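Emiko Noguchi has a simple rule for comparing grippers: same arm, same toy vehicle, no excuses. At Vurkach she runs each one in simulation first, where breakages are free.
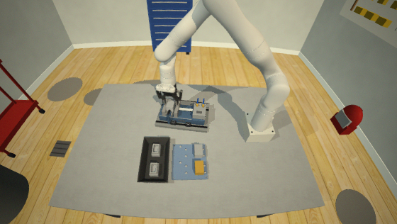 The Serus scored well until it met the small blocks, which it treated with the delicacy of a car door. The Alarcón was slower and fussier, and finished 14 more builds out of 500. Noguchi still prefers the Serus. "It fails faster," she says. "I get lunch."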